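Folding clothes on the bed without losing the bed

Posted in Laundry and Linen

Romana Gajdoš
We have one decent-sized room that does for sleeping, sitting and, whenever the washing comes in, sorting. Everything goes on the bed because the bed is the only flat thing we own. By evening there is a heap, and by bedtime the heap has moved to the sofa, where it lives until somebody needs socks. I bought a folding board from Pakeck, which folds shirts beautifully and takes up the space of another person. Is there a way of getting through a bedful in one go? Slippery patterned stuff is the worst of it. Mine comes out as a parcel.

3 replies

Vojtěch Skála
Buy a table.

Imelda Castillo
Ignore Vojtěch, he has a spare room.

I have folded on a bed for nine years and have opinions. Shut the window first if there's any breeze, or you'll be folding the same blouse twice. Then put an old sheet over your bedding, so that if you're called away you can gather the corners and lift the whole sorry business off in one bundle.
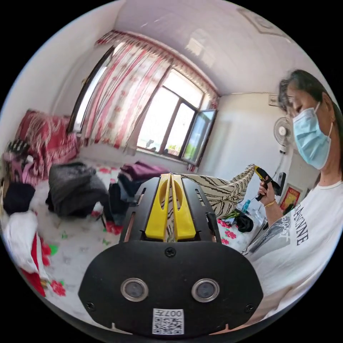 Sort by weight before you fold a single thing. Heavy items go at the foot of the bed, light ones near the pillows, and anything slippery waits until last, when you have room to lay it out. For the slippery pieces get a second pair of hands if there's one in the house: one end each, pulled out taut between you like the zebra-striped piece, then walk the ends together and fold down from there. Stripes are a help, as you can see at once when you've gone crooked. And get bags and bottles off the bed before you start. I once folded a hairbrush into a jumper and didn't see it again until April.

Emília Šindelář
Second the sheet idea. I'd add that you should never start with the socks. I did socks first for years and had no will to live by the time I reached the trousers. Also, does anyone know if the Udedska baskets fit under a low bed? Mine has a gap like a letterbox.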